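Teaching the arm by hand: recording bathroom counter tasks
Drinska Workshop Notes | Tutorials | Updated May 25, 2025

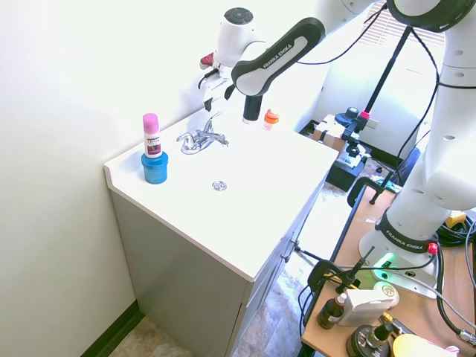
Rūta Kļaviņa wrote to me after the first version of this page that I had started with the software, and that a new person needs to know first where to put the hands. She was right, so I wrote the page again in a different order. The commands are now at the end.

This tutorial is for people who will record demonstrations with a Franka arm at a sink counter. The task is simple to say: take a small bottle from one place on the counter, and put it down in another place. You can teach it in two ways. In the first, you hold the arm and move it with your hands. In the second, you sit at some distance and move it with a hand controller. I explain both, and when I prefer each of them.

Before you start

Check that the arm's table cannot move. Ours is held with clamps, and I push the table with my hip every morning to be sure. If the table shifts by even one centimeter during the day, the recordings from before and after will not agree with each other, and you will find this out only after training.

Put the emergency stop where your free hand can reach it. Two people can work together, and then the second person keeps the stop and does nothing else.

Lead the cables away from the side where you will stand. Bend every joint a little by hand and look if some cable becomes tight.

Choose the bottles. Take ones which the fingers can close on without pushing down the cap. Tall and narrow bottles fall easily, and they are good for later, when you have practice. For the first day take something low and wide.

Method 1: guiding by hand

1. Move the arm to the start pose and wait until it is fully still.

2. Turn on the guiding mode. The arm should feel light but it should not sink. If it sinks, the weight of the gripper is set wrong. Stop and correct the value before you record anything.

3. Hold the arm above the wrist with one hand. The other hand goes on the link before it, and only helps with the elbow. Beginners like to hold the gripper itself. Please don't, because your fingers will be in the camera picture exactly at the moment of the grasp.

4. Press record, count to two in your head, and begin to move. The short pause makes it easier to cut the recordings later.

5. Come to the bottle from above. Stop a few centimeters over the cap, correct the position sideways, and then go straight down. Do not correct sideways when the fingers are already around the bottle.

6. Close the gripper with the pedal. Wait until the closing is finished.

7. Lift, carry, put down, open, go up. When you carry over the faucet, lift more than you think is necessary. The model will copy your path with some error, and a small distance from the metal is not enough.

8. Stop the recording and write one word in the notes: good, bad or unsure.

Method 2: remote control

The hand controller is slower to learn. My first 14 recordings with it were all thrown away. But your body stays out of the pictures, and this is a big advantage if the robot will learn from cameras.

1. Stand so that you look in the same direction as the arm. If you face it, left and right are exchanged, and you will make mistakes when you are tired.

2. Set the speed scale low, at one third. Raise it only after you can do the whole task without stopping.

3. Hold the enable button, move, and release it when your wrist becomes uncomfortable. Bring your hand back to a good position, press again and continue. Short stops like this do no harm if you remove the still parts afterward.

4. For the last part of the approach, look at the bottle and not at the screen. The screen has a small delay.

5. Rest after 22 recordings. I chose this number from my own notes, where the word "bad" begins to appear more often from that point.

How many recordings, and how different

At Plusdale, the earlier project, we collected 2,299 recordings of one task and kept nearly everything. The result was not very good. The bottle always stood in almost the same place, and the arm learned the place and did not learn the bottle. For Kumstead we made 691, with the bottle moved after every recording, and the arm did the task much better.

So move things. Change the start position of the bottle, turn its label, put another object close to it. Leave the faucet handles in different positions. Open the blinds on one day and close them on another, if your room has them. But keep the motion itself similar. If you sometimes go around the faucet on the left and sometimes on the right, the model may try something in the middle.

Mistakes we still make

Forgetting to delete a recording where the bottle fell. Mark it immediately.

Changing the person without writing it down. Every person has a different rhythm, and it helps to know whose recording it is.

Wiping the counter and moving a camera stand with the elbow. Compare a new picture with the one from the morning.

Commands

Start session: record --task counter --mode guide
For remote control: record --task counter --mode remote
Mark last recording: mark bad
Play back at half speed: replay --last --speed 0.5

Always play back one recording on the real arm before you make fifty more. Take the bottle away for the first playback, and keep your hand at the stop.

Next page: Cutting and checking the recordings (Van Damme format)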